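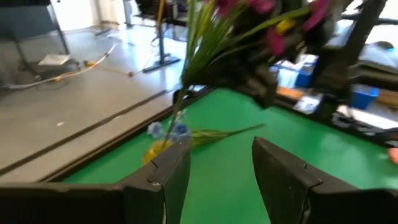 글 Nabil Farah | 2023년 4월 7일 | 연속 게시물

인쇄하기 | 이메일로 보내기

1/
조화 정리 기준 메모. 작업면은 녹색 상판. 연한 파란색 작은 꽃은 노란 컵형 받침 쪽, 자홍색 꽃잎에 긴 풀잎이 섞인 큰 다발은 따로 다룬다.

2/
줄기 길이는 200mm로 통일. 심에 철사가 든 것은 니퍼로 자른다. 가위를 쓰면 날이 상한다. 절단면은 테이프로 두 바퀴 감는다.

3/
받침이 작으면 무게중심이 문제다. 긴 잎이 한쪽으로 몰리면 컵째 넘어간다. 잎은 밑동에서 20mm 위를 잡고 반대 방향으로 벌린다. 꽃송이를 잡고 돌리면 접합부가 빠진다.

4/
큰 다발은 풀잎부터 세운다. 뾰족한 잎이 뒤, 자홍색이 앞, 작은 노란 꽃은 마지막. 순서를 바꾸면 잎 사이로 꽃대가 안 들어간다.

5/
먼지는 마른 붓. 물세척은 색 빠짐을 확인한 품목만. Kasow 줄기는 문제없었고 Bramora 자홍색은 헹굼물에 색이 나왔다. 8월 입고분부터는 따로 보관 중.

6/
Randa Aoun 님 질문에 답: 받침 안에 모래를 넣어도 된다. 내 기준은 컵 하나에 176g. 그 이상은 벽이 얇은 컵에서 바닥이 처진다.

7/
보관은 뚜껑 있는 상자에 눕혀서. 잎끝이 벽에 닿으면 꺾인 자국이 남고, 드라이어로 펴도 완전히는 안 돌아온다. 다음 글은 품목별 라벨 표기.

이 사이트는 쿠키를 사용합니다. [동의] [설정]

문의 | © 2023 Nabil Farah | 맨 위로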